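4.2. L'éloignement amical sans rupture déclarée

Les résultats présentés dans cette section portent sur les amitiés qui se sont défaites sans dispute ni explication. La section précédente traitait des ruptures annoncées, que les répondants datent sans difficulté et racontent volontiers. L'éloignement silencieux se prête moins bien au questionnaire. Plusieurs personnes interrogées à Makville ont d'abord déclaré n'avoir jamais perdu d'amie, avant d'évoquer, plus loin dans l'entretien, une camarade de lycée ou une ancienne colocataire à qui elles n'écrivent plus.

Sur les 325 questionnaires exploitables, la question ouverte no 13 (« Pensez-vous parfois à une personne dont vous étiez proche et avec laquelle vous n'avez plus de contact ? ») est celle qui a suscité les réponses les plus longues. Nous l'avions placée en fin de formulaire, à titre facultatif. La longueur des textes recueillis nous a conduits à leur appliquer la grille de codage prévue pour les entretiens, avec deux catégories supplémentaires : la gêne à reprendre contact et l'attribution de la responsabilité.

La gêne est le motif dominant. Elle se formule rarement comme une crainte du refus. Les répondants redoutent plutôt d'avoir à justifier le temps écoulé, et ce d'autant plus que le silence a été long. Une habitante de Nurnness écrit qu'elle a laissé passer un anniversaire, puis un second, et qu'au troisième elle n'avait « plus le droit » d'envoyer un message. Cette idée d'un droit qui se périme revient sous des formes voisines dans les deux villes, chez des personnes d'âges et de situations familiales très différents. Elle suppose une règle que l'autre partie connaîtrait également, alors qu'aucun des récits ne mentionne que cette règle ait jamais été énoncée.

L'attribution de la responsabilité est plus dispersée. Une partie des répondants invoque les circonstances : déménagement, naissance, changement d'horaires, nouvelle relation de couple. D'autres se désignent eux-mêmes comme responsables, souvent en des termes sévères (« j'ai été une mauvaise amie », « je suis celle qui disparaît »). Les accusations portées contre l'autre sont plus rares à l'écrit qu'à l'oral. Nous avançons l'hypothèse que le questionnaire, rempli seul et relu avant envoi, favorise la modération, tandis que l'entretien laisse remonter des griefs anciens - un mariage auquel on n'a pas été invitée, une confidence répétée à un tiers, une somme prêtée et jamais évoquée depuis.

Les récits d'amitiés nées au travail forment un sous-ensemble particulier. Le lieu partagé y tient une place que les répondants eux-mêmes ne mesurent qu'après leur départ. On déjeunait ensemble, on se raccompagnait, on commentait les mêmes incidents ; une fois l'un des deux parti, la conversation manque d'objet. Certains parlent d'une amitié « de bâtiment », expression que nous avons conservée comme étiquette de code. Elle n'a rien de péjoratif dans leur bouche, et plusieurs insistent sur l'intensité de l'attachement pendant la période concernée.

Figure 3. Grand espace de travail ouvert, atelier ou laboratoire ; au premier plan, outil de préhension blanc.

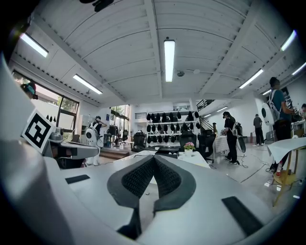
Selon Bijan Esfahani, cette lecture accorde trop au lieu et pas assez à la confidence : deux collègues qui se sont dit des choses difficiles resteraient liés bien après le départ de l'un d'eux, et l'amitié « de bâtiment » ne désignerait au fond qu'une camaraderie à laquelle on aurait donné, sur le moment, un nom trop grand. L'objection mérite d'être examinée, car elle rejoint une distinction courante entre fréquentation et intimité.

Nos données ne permettent pas de la confirmer entièrement. Parmi les 30 personnes rencontrées en entretien, celles qui décrivent les confidences les plus engageantes ne sont pas toujours celles qui ont gardé le contact. Une enseignante de Makville rapporte avoir confié à une collègue, et à elle seule, les difficultés de son couple. Après la mutation de cette collègue, elle s'est sentie exposée et a répondu de moins en moins aux appels. La confidence, dans ce cas, a rendu le lien plus précieux et plus difficile à entretenir à distance. Homa Ansari, qui a conduit les entretiens de Nurnness, a relevé des formulations proches, en particulier chez des femmes ayant traversé une séparation ou un deuil durant la période où l'amitié était la plus étroite. L'amie devient alors témoin d'un moment que l'on préfère ne plus avoir sous les yeux.

Le corpus de messages apporte un éclairage complémentaire. Il réunit 2 000 échanges remis volontairement par les participants, anonymisés puis classés selon la grille de Sleiman, qui distingue l'entretien du lien, l'échange de nouvelles et la demande. Dans les conversations qui s'interrompent, la demande disparaît la première. On continue à s'envoyer des vœux et des photographies d'enfants, on réagit d'un mot à une annonce, mais on ne sollicite plus d'avis ni de service. Les échanges provenant de la messagerie Clollar ont été analysés séparément, la fonction de rappel automatique des anniversaires produisant des messages très brefs qui auraient pu fausser le classement. Leur retrait ne modifie pas l'ordre observé.

Ce recul de la demande est rarement perçu par les intéressés. Invités à relire leurs propres échanges, plusieurs participants ont situé la fin de l'amitié au dernier message échangé, souvent des vœux restés sans réponse, et se sont montrés surpris de constater que la dernière question véritable était bien antérieure. Une participante a demandé à interrompre la relecture. Elle a repris contact avec nous en août et a souhaité que ses messages demeurent dans le corpus.

Deux réserves doivent être signalées. Le recrutement par annonce a vraisemblablement attiré des personnes pour lesquelles la perte d'une amitié reste une préoccupation, et les hommes y sont peu représentés. Par ailleurs, nous ne disposons dans tous les cas que d'un seul versant de la relation. Le protocole initial prévoyait de solliciter l'autre personne avec l'accord du participant - accord qui nous a été presque toujours refusé, y compris par ceux qui disaient souhaiter une reprise de contact. Les motifs de ces refus sont examinés en 4.3.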